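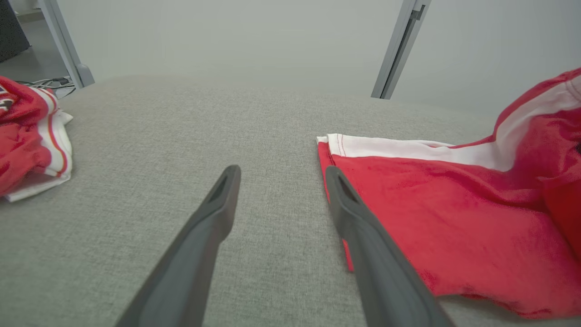 회색 천 위의 빨간 옷, 흰 띠가 포인트

유니폼 정리 소식 (급히 씁니다, 오타 양해 바람)

목요일 오전부터 시작. 지난 시즌 유니폼 정리입니다. 창고 상자에 그대로 넣어둔 거 다들 아시죠. 세탁은 Zuleica Brito 님이 맡아주셨고, 이제 접어서 사이즈별로 나누는 일만 남았어요. 빨강은 홈, 파랑은 원정. 파랑은 다음 주로 미룹니다.

먼저 빨간 반바지. 의외로 이게 제일 골치입니다. 상의는 누가 접어도 비슷한데 반바지는 사람마다 다 달라요. 반으로 접는 분, 셋으로 접는 분, 그냥 돌돌 마는 분. 보관함에 넣으면 높이가 안 맞아서 뚜껑이 안 닫힘. 그래서 이번엔 방법을 하나로 통일하기로 했습니다. Ewurabena Opoku 님 방식으로 갑니다. 반대 의견은 작년에 충분히 들었으니 올해는 그냥 따라주세요.

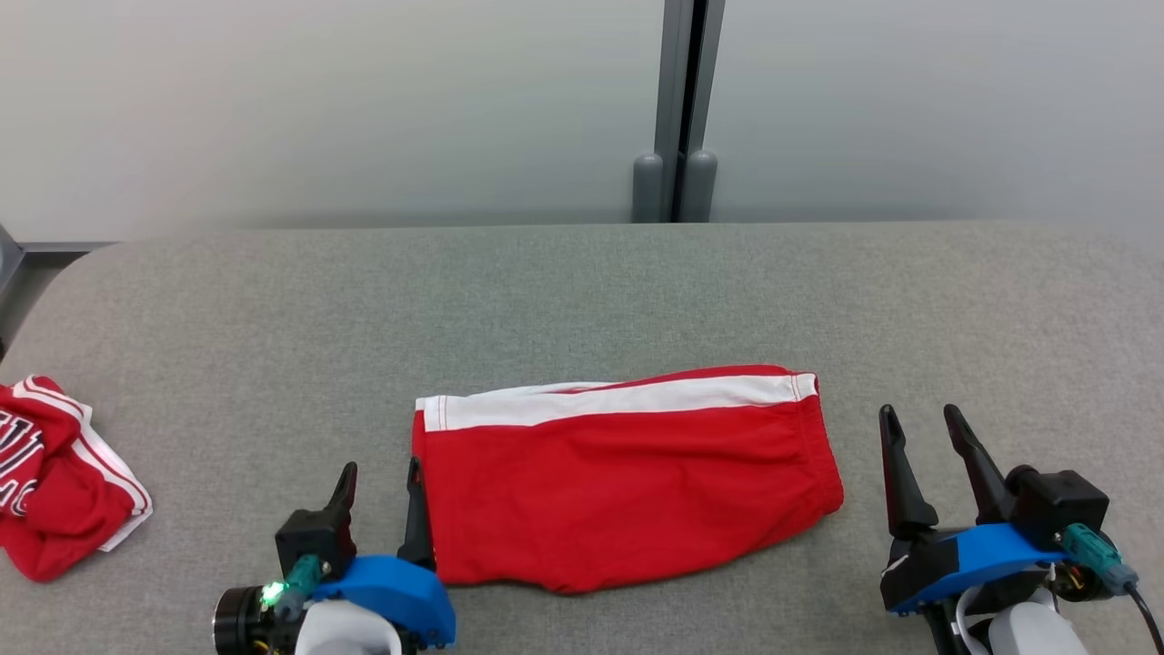
접는 순서는 간단해요. 허리 고무줄을 먼저 가볍게 당겨서 주름을 풀고, 다리 두 쪽을 겹친 다음, 밑단을 허리 쪽으로 올립니다. 가랑이 쪽 뾰족하게 튀어나오는 부분은 안으로 넣어주시고요. 손바닥으로 한 번 쓸어주면 끝. 다리미 필요 없습니다. 작년에 누가 다리미 대다가 등번호 녹인 일 있었죠. 이름은 안 쓰겠습니다.

바닥에서 접지 마시고 꼭 테이블에서 해주세요. 허리 아프다는 분이 벌써 둘. 천 깔린 테이블이 미끄러지지 않아서 좋다는 의견이 많았어요. 다만 보풀이 붙을 수 있으니 끝나고 돌돌이로 한번 밀어주세요. 돌돌이는 입구 서랍에 있슴.

흰 띠가 있는 옷은 따로 주의. 이염 문제입니다. 젖은 상태로 빨간 천이랑 겹쳐두면 흰 부분이 분홍색 돼요. 완전히 마른 것만 접어주시고, 조금이라도 눅눅하면 건조대로 다시 보내세요. 급하다고 그냥 넣지 말기. 한 벌 때문에 상자 전체를 다시 빤 적도 있어서요.
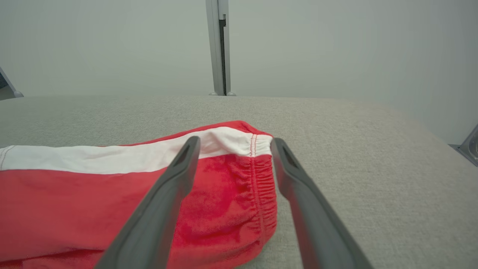 Grernevden, 9월
Chaltu Bogale 씀

보관함 번호가 바뀌었습니다. 반바지는 203번, 상의는 204번. 예전 번호표가 아직 붙어 있는 칸이 있는데 무시하세요. 새 번호표는 노란색이에요. 양말은 아직 자리가 없음. 일단 종이봉투에 담아서 선반 맨 위에 올려두세요.

고무줄 늘어난 것도 같이 골라냅니다. 허리나 밑단을 당겼다 놨을 때 바로 안 돌아오면 수선 바구니로. 고무줄 교체는 Stusitz 수선집에 맡기고, 실밥 정도는 우리가 직접 자릅니다. 옆선이 터진 건 옷핀으로 표시해주세요. 테이프 붙이지 마시구요, 자국 남아요.

사이즈 라벨이 지워진 옷은 버리지 말고 Brittany McIntyre 님께. 비슷한 옷이랑 대보고 안쪽에 새로 적어주십니다. 네임펜 말고 천 전용 펜으로요. 개인이 산 유니폼이 섞여 들어온 경우도 있으니 안쪽 이름 꼭 확인해주시고, 찾으면 문 옆 옷걸이에 걸어두세요.

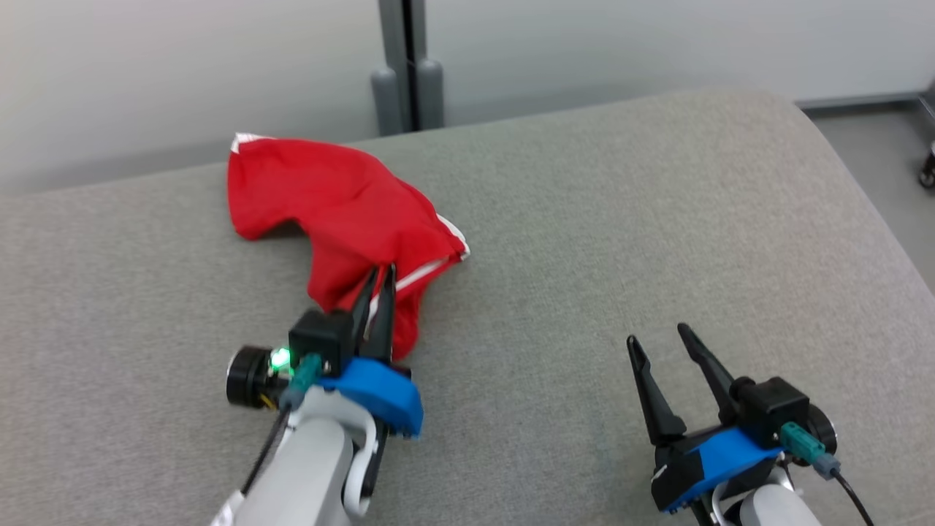

다음 주 준비물

파란 원정 유니폼 차례입니다. 빈 상자 있으면 가져와 주세요. 뚜껑 있는 걸로. 천 전용 펜도 하나 더 필요해요, 지금 쓰는 건 거의 다 닳았음. 간식은 Nikola Sadowski 님이 준비하시는데 옷 옆에서는 드시지 말아주세요. 특히 커피.

시간은 똑같이 목요일 오전. 늦으시는 분은 단톡방에 한 줄만 남겨주시고, 집에 가져간 유니폼은 그날까지 반납 부탁드려요.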